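An Account of the Desk, and of the Frozen Pear Drink

10/10/21

The purpose of this entry is to record the condition of the work area in the Ermont apartment, and to set out the arrangements that will apply to it for the remainder of the season. Readers who followed the Tistside move will recall that the desk was intended to serve for correspondence only. It has since taken on the functions of a pantry, a medicine shelf and a charging station.

A review was carried out this morning. It began with the beverages, as these are the items most often set down and least often returned to the kitchen. The current selection is the DAYAO frozen pear drink, sold under an orange label with the fruit printed below the name. It was purchased at the Myung grocery, where the author has been a regular customer since the move.

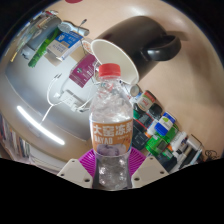

Frozen pear is a flavor with which some readers may not be familiar. In the cold northern parts of China the pears are left to freeze until the skin turns very dark, and are then thawed and eaten soft. The author first tried the fruit itself some years ago and found it sweet, with a slight sharpness near the core. The bottled version is best served well chilled, in a glass and without ice. A mug will do, although the dark brown one has been reserved for coffee and will continue to be.

Attention then passed to the containers. It is the position of this household that a desk may hold a limited number of tubes, jars and bottles, and the limit has been set at 12. No exception will be made for items that are nearly finished. These are to be used up or discarded by the end of October.
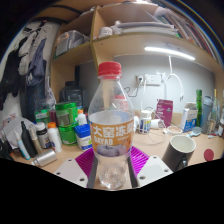
The following arrangements have been adopted. Jars with green lids will be moved to the upper kitchen shelf, where they may be stacked two high. Tubes will stand upright in a single holder, caps fastened. Bottles with white or orange caps will be sorted by use, and those whose use cannot be established will be let go. Loose wrapping and bags will be folded or thrown out on the same day they arrive.

A shelf from Virnar was considered for the wall above the desk. The model in question is 42 inches wide, and the available wall is somewhat less. The matter has been deferred.

Cords present a separate difficulty. The power strip will remain where it is until a longer one can be obtained, and drinks are to be kept on the opposite side of the desk in the meantime. This rule has been stated before in these pages and is restated now with greater firmness.

A further entry will address the bookcase.

300 views | 12 shares
Contact | Copyright 2021, all rights reserved | Back to top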